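Wivport Paddle Results: README

Hello, and thanks for downloading this. I'm Iolo Parry, I paddle (badly) and I keep spreadsheets (slightly better), and this is the tidied-up set of race results from the Wivport stand up paddle series. If you only want the numbers, open results.csv and ignore the rest of me.

What's in the folder

results.csv has 1,979 rows, one for each paddler in each race. riders.csv has 372 rows, one for each paddler. courses.csv is the little one, with the distance, start point and tide state for each of the 7 courses we've used. There's also a notes.txt, which is mostly me arguing with myself about what counts as a finish.

Everything is plain comma-separated text in UTF-8, so the two dots in Zürcher should survive. If they don't, your spreadsheet is guessing the encoding and you'll need to tell it.

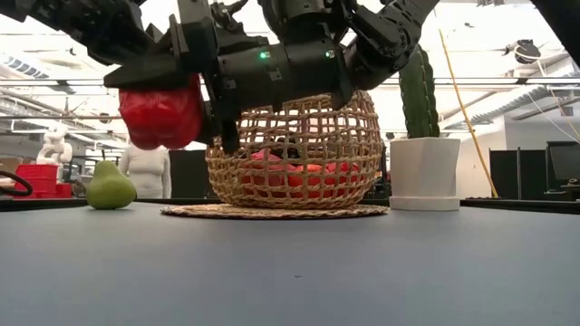 The columns

race_id: a short code, course first and then the heat, so EST-02 is the second heat on the estuary course.

rider_id: matches riders.csv. I didn't use bib numbers as they get handed out fresh every time and half of them end up in the water.

board_class: 12-6, 14 or open. Older rows say "long", which was our own word for 14 before we joined up with everybody else. I've left it alone in the raw column and put the modern name in board_class_clean.

time_s: finish time in whole seconds. Blank means no time, so please don't read it as zero! I did that once and produced a very exciting leaderboard.

status: FIN, DNF, DNS or DSQ. A paddler who fell in and got back on is still FIN, of course.

wind: my own guess from the slipway, on a scale from calm to horrible. Treat it as gossip.

Where the times come from

The early races were timed by hand with a stopwatch and a clipboard, and you can see it in the data, with lots of times ending in a suspicious 0 or 5. Later on we moved to the Senard ankle tags, and those are much better, apart from the Skurnetti Cup, where the finish mat was laid the wrong side of the buoy and picked up people who were only warming up. I went through that one against the paper sheets over a long wet August and fixed what I could — 245 rows, all marked with a 1 in the edited column.

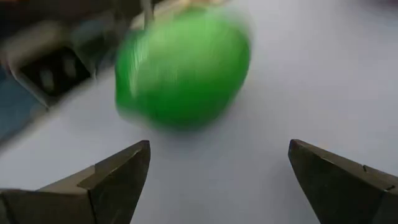
The Zürcher Sprint is a funny one too. It's run as knockout rounds, so the same person can turn up several times on the same morning. If you want one result per paddler, keep the row with the highest round number. Don't take the fastest time, as plenty of people go flat out in round one and then have nothing left for the final.

Things I know are wrong

Two of the estuary races have the tide down as "rising" when the finish times say otherwise. Somebody's board_class changes halfway through a race and I can't find the sheet. Junior ages are bands only, on purpose, and I won't be adding birthdays, so please don't ask.

Using it

Go ahead, for anything you like, as long as you say where it came from and don't use it to settle a bet with me. If you spot a mistake, send the race_id and rider_id along with what you think it should say. I usually get to corrections in the evening, after about seven, once the board's been rinsed and put away.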